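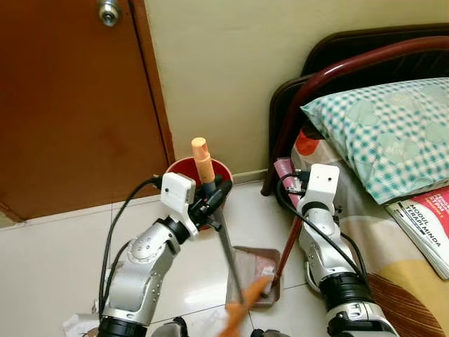
A robot gripper has two or more fingers and closes them on an object. Gripping is the easy half of using a tool. The harder half is knowing where the far end of the tool is. When a gripper holds a long stick, as both arms do beside the bed here, the part that does the work is the tip, well beyond the fingers. The brown stick on the right has its tip inside a small tray, so the arm has to be steered by a point that is not part of the arm.

Engineers call this the tool tip problem. The students in the Sernton robotics club spend most of March on it, and you can try a version of it at home.

Hold a pencil by the very end and touch a dot on a sheet of paper. Now do the same with a long ruler. A small turn of your wrist moves the pencil a little and the ruler a lot. The longer the tool, the bigger the error at the tip.

Robots have the same trouble. A joint is a place where an arm bends or turns. Each joint has a motor and a sensor, and the sensor reports the angle of the joint as a number. The computer takes all the angles and the length of each segment and works out the position of the gripper. To find the tip, it must add one more length: the tool.

Suppose a stick sticks out 37 centimeters past the fingers. If the angle at the last joint is wrong by one degree, the tip is off by more than half a centimeter. That is enough to miss a bean.

There is a second trouble. A stick can slip or turn in the grip. The joint sensors do not notice this – they measure the arm, and the stick is not part of the arm. A camera can help, because it can look at the tip directly.

Club members practice in pairs. Leonie Ruppert and Pieter Desmet kept a notebook of 50 tries at moving a dried bean from one square of paper to the next. For every try they wrote down the length of the stick, where the tip was meant to go and where it went. A miss is recorded in the same way as a hit.

Words to know

Gripper: the hand of a robot arm.
Joint: a place where the arm bends or turns.
Segment: the stiff part between two joints.
Sensor: a part that measures something and reports it as a number.
Tool tip: the far end of whatever the gripper is holding.

To try next: tape a second ruler to the first, so that they make one long tool, and touch the dot again. Measure each miss in millimeters and write it down.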